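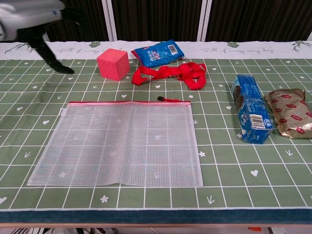
Kamlesh Solanki has told the equipment office that the second arm should wait until the grippers are settled, and that a budget with two arms and one reliable gripper would be spent badly. The office has accepted that advice for the present planning round.

Tabletop Handling: Equipment Planning Gallery
Posted 27 January 2024

The Keltness workshop is preparing its equipment request for the coming financial year. The request covers an arm, end effectors, mounting hardware and a supply of ordinary household goods for handling trials. This page is provided for staff and partner organisations who wish to see the work to which the money would be directed. Further entries will be added before submissions close in June.

Entry 1. Tabletop handling, mixed items
Black gripper over a printed green cloth, with a pink foam cube, a red lanyard, a clear mesh zipper pouch and packaged snacks. Soft, flat and crinkled goods remain the hardest category to cost, as they wear out both the fingers and the stock.

Notes for budget holders

Quotations have been requested from Zullance and Echeverri for a single arm with controller. Wamo has been asked to quote for fingers and pads only. All quotations must show freight, installation and training as separate lines, and must remain valid for 70 days.

Of the amount sought, 35 per cent is set aside for end effectors and spare parts. This is a higher share than last year, when replacement fingers were charged to general consumables and the true cost of running the arm was difficult to establish.

Household items are to be purchased locally and recorded at the time of purchase. Single items under $100 do not require a quotation. Food products should be kept sealed and discarded when the packaging splits.

Units intending to share the arm are asked to advise the equipment office of their expected hours and of any mounting requirements. Requests for a different table height should be lodged separately with the workshop, which holds its own fitting-out budget.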